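Condition Report

The crate from Skála arrived at 4:10 in the afternoon and stood in the receiving bay overnight to adjust. Shufen Tian logged it as number 929, read the humidity card at 50 percent, and signed under the driver.

In the morning she removed the lid with Fermín Valdebenito. The sculpture lay in two trays: eleven painted steel leaves in the upper one, the wires and the hook in the lower one. The loan form listed twelve leaves.

"Check the foam," Fermín said.

She checked the foam. There was a twelfth cutout, clean and sharp, with no paint rubbed into its walls. Nothing had ever rested in it.

Rania Belkadi came down from the registrar's office with the file. It held a bill of sale for 3000 crowns, a letter from the Herkska foundry, and one photograph of the piece hanging in a stairwell in 1958. They counted the leaves in the photograph twice with a loupe. There were eleven. The longest arm ended in an empty loop.

"The loop is worn," Shufen said. She had the arm under the lamp. "Inside edge, lower third. Something hung here for years."

"Before the photograph, then."

"Or after it."

Rania wrote both possibilities on the form, in pencil, and left the box for missing parts blank.

They raised the piece at two o'clock. Fermín worked the winch and Shufen guided the lowest arm with a gloved finger until the line went tight. By the file's own weights it should have tipped to the left. It turned a quarter of the way around, slowed, and hung level - the empty loop at the same height as the smallest leaf across from it.

Shufen measured the height of both ends from the floor. Then she moved the ladder and measured them again.

"What do I put?" Rania asked.

"Stable," Shufen said. "Put stable."

Related stories
The Plaster Room at Urneo
Two Studies for a Fountain
Mastora, Winter Hours
A Loan Without a Lender
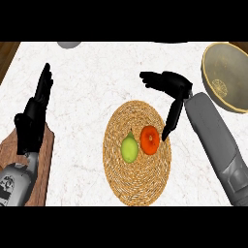
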